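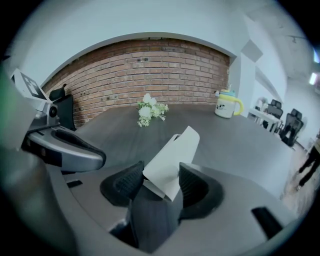

A reader in Fleltthorpe writes that the gripper "let go of the paper when it should have held and held it when it should have let go," and asks whether the tool should be thrown out. In most cases it should not. The fault described is a common one in grippers used for light work at a table, and it can usually be traced to the finger pads, the return spring or the settings. The advice on this page applies to hand-held grippers and to small tabletop robot arms that use the same kind of fingers.

Search household and workshop tips Go Advanced search

WHEN A GRIPPER DROPS OR WILL NOT RELEASE
Workshop Tips, Landeg Home and Workshop Advice Service
2 Dec 2023

Stop first

If a gripper closes without being told to, or does not open on command, switch it off at the power supply. Do not pull at the item in its fingers while the power is on. A motor that has stalled may start again as soon as the load changes, and fingertips are then in the worst possible place. Disconnect the battery, where there is one, and leave the tool alone for two minutes before touching the moving parts.

Hand-held grippers without a motor carry less risk, but the spring can still pinch. Hold the body of the tool and keep the other hand behind the fingers.

Paper slips out

Paper is a harder test than most household items. It is thin, it is smooth, and it picks up dust from the table and leaves it on the pads. Ribbed pads lose much of their hold once the grooves are full.

Brush the pads with a dry, soft toothbrush, working along the grooves. Follow with a cloth dampened in plain water and allow the pads to dry fully. Do not use furniture polish, cooking oil spray or hand cream near the fingers. Window cleaner should also be avoided — several kinds will harden rubber over time.

If the paper still slips, fold it once more before picking it up. A single sheet may be too thin for the fingers to close on, particularly where the pads have worn in the middle. Pads that are shiny or rounded at the ribs should be replaced in pairs.

Paper will not drop

Sticky residue is the usual cause. Tape, labels and fruit juice all leave a film that cannot be seen easily. Clean the pads as above, then open and close the fingers 8 times with nothing between them. They should part cleanly each time and at the same speed. If one finger lags, look for lint or thread at its base and remove it with tweezers.

Where the tool is powered, check the release setting as well. Owners of the Drulline tabletop arm should note that the grip setting returns to its highest value after a power cut. The setting must be entered again by hand. Readers who reported crushed cups and torn envelopes in September had, in nearly every case, restarted the arm after an outage and gone straight back to work.

Before going back to work

Begin with an item that cannot break or spill. A folded sheet of paper or a cloth napkin is suitable. Drinking glasses, full cups, knives and anything hot should wait until the tool has passed a full session without a fault.

Clear the space beneath the fingers, and keep children's items out of reach of a powered arm until testing is complete. Feet should be kept back from the table edge when heavier items are being tried. Long sleeves should be rolled up and lanyards removed.

Keep a written note of each fault with the item being held and the setting in use. A repair shop can do far more with such a note than with a report that the tool "sometimes sticks."

When to stop using the tool

Return the gripper to the seller if the housing is cracked, if there is a burnt smell, or if the fingers move after the power has been cut. The Farkix replacement spring should not be fitted to a gripper with a split housing, even as a short-term measure.

342 people found this page useful
705 shares | 2 comments

Related tips
Cleaning rubber seals and pads without damage
Safe storage of batteries in the home workshop
Resetting the Drulline tabletop arm after a power cut
Removing label residue from plastic
What to write down before calling for a repair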